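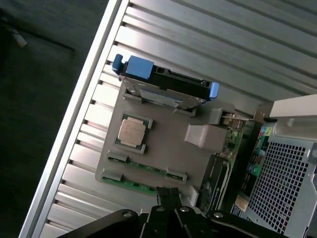
4 min read

Thursday, late

Spent most of today on the rule sheet for the mockup board cell. It was supposed to take an hour. I started after the morning check and was still moving paragraphs when the building lights went to evening mode.

The sheet we had was Brunner's old one, written for the packing line, and you can tell. Half of it is about boxes. It has a whole page on conveyor stops and we have no conveyor. The one line about fingers near fragile parts says "use care," and I can't test a robot against that. Florian Fuchs wanted to keep it and add an appendix. I wanted to start over. We started over, but I kept Brunner's numbering so the old logs still match.

What we have now, in the order I wrote it:

The fingers may touch a memory module at its ends or along its top edge. Never on the chips. If the program can't reach an end, it stops and asks. I had "should stop" in the first draft and changed it to "stops" everywhere.

The hard drive moves by its carrier only. Florian asked if that includes the blue latch. I said the latch may be pushed but not used for lifting, and that went in as its own line.

The processor is off limits unless the task names it. No passing over the socket with an open gripper below the clearance height either. We argued over the clearance height for too long and I left it blank until I can measure at the cell. Better blank than a number one of us likes.

Grip pads get looked at before every session and wiped after every 141 cycles. The number comes from the Zamby maintenance card and is odd enough that everybody remembers it.

Then the part about the ribbed aluminum bed. The panel was lying diagonally on it, and the old sheet says the work must be "square to the fixture." Ours often isn't, and I don't see why it has to be if the position is known. I wrote that the panel may lie at any angle, but it has to be located again after any contact that could have shifted it. Florian thought "any contact" was too strict and would slow things down. He may be right. I left it strict. We can loosen it with data, and I have never seen anyone tighten a rule later without an accident first.

Lunch was the soup again.

In the afternoon I went through the run log to see how often the old rules would have caught anything. There are 594 runs in it. I only got through the ones with a note attached, and most of the notes are useless. "Fine." "Odd noise." One says "ask Jener" and nothing else. I asked Jener's support line and they had no idea what it meant either. So the sheet now has a section on how to write a note: which part, which finger, what the arm was doing, who was standing there. No one-word notes. I expect complaints.

Also added a stop limit. If a finger meets more resistance than the task allows, the arm holds still. It doesn't pull back on its own. This was the one real disagreement of the day. Florian's point is that holding still keeps the pressure on the part. Mine is that a sudden retreat with something caught in the fingers does more harm – a green board bends before it lets go. We settled on hold, release force, wait for a person. He wrote the wording and it is better than what I had.

Things still open:

Clearance height over the socket.
Whether the expansion card side needs its own rules or can share the memory ones.
The chassis. The arm link runs close to it on that side and the sheet says nothing about links, only about fingers. That's a real hole. All the care in the old sheet goes to the tip of the arm and none to the rest of it.
Who signs. Sirkden wants one name on the sheet. I think it should be two.

I should write down for myself that the mockup panel is making us lazy. It's easy to say it's only a mockup when a part gets nudged. But people learn the habits they practice, and so do the programs we tune on it. I put one sentence at the top of the sheet: parts on the mockup are handled as if they were live. Florian read it and only fixed a comma.

The new version runs to four pages. I cut one paragraph on lighting that said nothing. Printed two copies, one for the cell and one for the binder, and took Brunner's down. It had been taped up so long the tape came off with some paint.

Tomorrow I measure the height first, before mail. Then the arm link section. Need to bring the long ruler from home, the one at work is missing its first inch.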